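Folding on the Floor: How I Get Through a Whole Basket Without Ironing Anything

I used to fold on the bed, and before that on the back of the couch, and I can tell you the floor beats both of them by a mile! You get all the room you want, nothing slides off, and you can spread a shirt out to its full width. This is the method I've settled on after a lot of laundry.

What you need

A mat with a tight, smooth weave, big enough for one adult shirt laid out with the sleeves open. Mine is a Wovus. I bought it at the market in Gidville and it has outlived two rugs. A clean bath towel does fine if you don't have a mat. You also need a clear strip of floor along a wall for the finished stacks, and something to kneel on if your knees are like mine.

Step 1: Sweep first

Two minutes, tops. Straw floor coverings hold on to lint and hair, and white cotton will find all of it. Sweep along the weave, never across it.

Step 2: Sort by how things fold

I know most people sort by owner. Try sorting by shape instead, just once! T-shirts together, button shirts together, pants together, and one heap for the oddballs (leggings, baby things, that sweater with the hood). Your hands get into a rhythm and you stop thinking about it. You can split the stacks by owner when you carry them away.

Step 3: Button shirts

1. Fasten the top button and one in the middle. Leave the rest.
2. Lay the shirt face down with the collar pointing away from you.
3. Smooth from the center out to the side seams with flat palms.
4. Fold one side in to the middle of the back, then turn the sleeve down so it runs along the fold.
5. Do the same on the other side.
6. Bring the hem up a third of the way, then fold again so it meets the collar.

Flip it over, tug the collar straight, done. If the front puckers, open it and smooth again. It takes a few seconds and saves you the iron.

Step 4: T-shirts and soft things

Same idea, only quicker. Fold in half lengthwise, sleeves in, then in thirds from the bottom. I stop at 7 to a stack because my drawers at home are shallow, and taller piles lean anyway.

Step 5: Build your stacks along the wall

Heavy and wide at the bottom, small and slippery on top. Keep the folded edge facing you so you can lift one piece without wrecking the rest. Leave a hand's width between stacks.
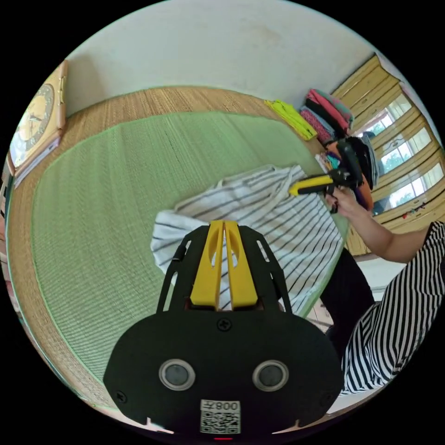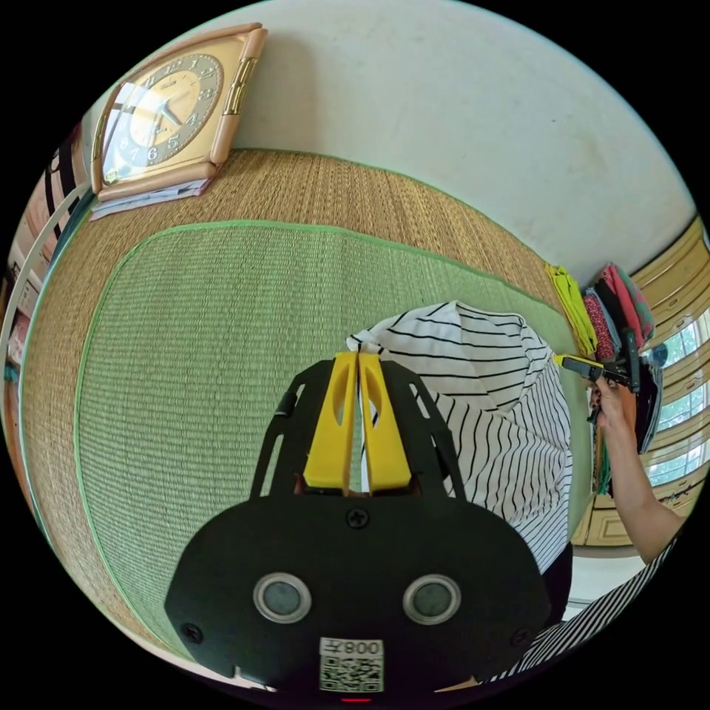
Stripes deserve a section of their own, and I love them for teaching beginners! A plain shirt hides a crooked fold until you hang it up or put it on, but a stripe tells on you right away. Start with something like the white shirt with the thin black stripes lying on the green mat in the first picture. Line up one stripe with the edge of the mat, hold it there, and make your first side fold parallel to it. When the stripes run straight down the folded packet, you've got it. Checks work too, but they're fussier, and I'd save those for your second basket. If you're using the patterned Amivcombe cotton I wrote up in March, give it a firm shake before you lay it down, as it likes to cling to itself.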